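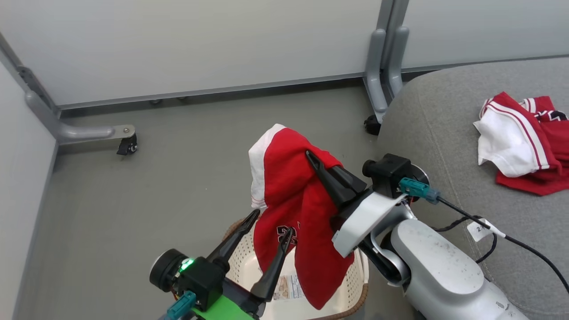
How does a cell get rid of a protein it no longer needs?

Most often it attaches a chain of small tags, called ubiquitin, to the protein. A barrel-shaped complex called the proteasome recognizes the chain, pulls the protein inside and cuts it into short pieces.

A research group at the Ilimia Institute in Skostau has reported new findings on how yeast cells decide which damaged proteins are tagged first. The work was led by biochemist Sieglinde Diekmann and released by the institute in October 2022.

Cells make faulty proteins all the time. Some are folded the wrong way as they leave the ribosome, and others lose their shape later through heat or chemical damage. If they build up, they can stick together in clumps and interfere with normal work in the cell. Enzymes called ubiquitin ligases find these proteins and mark them for breakdown.

The Skostau group wanted to know what happens when many proteins are damaged at once. They grew baker's yeast at its usual temperature, then moved the cultures to warmer incubators and took samples over the next 360 minutes. Each sample was frozen, broken open and run through a mass spectrometer to see which proteins carried tags and how long the chains were.

The team followed 87 proteins from the cytoplasm, the fluid part of the cell. Of these, 33 were tagged early in the heat treatment. The rest picked up tags later or kept the same low level they had before the move.

The early group had one feature in common. Each had a loose, flexible stretch at one end of its chain. When the researchers trimmed that stretch from eight of the proteins, tagging slowed in all eight, although it did not stop.

"The loose end seems to work as a handle," Diekmann said. "The ligase can still find the protein without it, but it takes longer."

The proteasome itself needs a flexible region to begin pulling a protein in — that much was known from earlier work by many labs. The new results suggest that the same kind of region may also matter one step sooner, when the tag is put on. Diekmann said her group has not yet shown whether the ligase touches the loose end directly or whether a helper protein sits between them.

Chaperones are one possibility. These proteins hold on to unfolded chains and give them another chance to fold, and some are known to pass hopeless cases along for breakdown. The group plans to remove several chaperones one at a time and repeat the heat treatment with each yeast strain.

Samples were prepared in Skostau and measured at the Ospina laboratory, which has the larger spectrometer. A second set was measured on an older instrument at Flilthorpe. The two sets agreed for most proteins, but the older machine missed some of the shortest tag chains.

The study covers only yeast. Human cells have many more ubiquitin ligases — several hundred, compared with several dozen in yeast — and the order of tagging could be different there. A smaller test in cultured human kidney cells is being prepared, and the strains used in the yeast work are available to other labs on request.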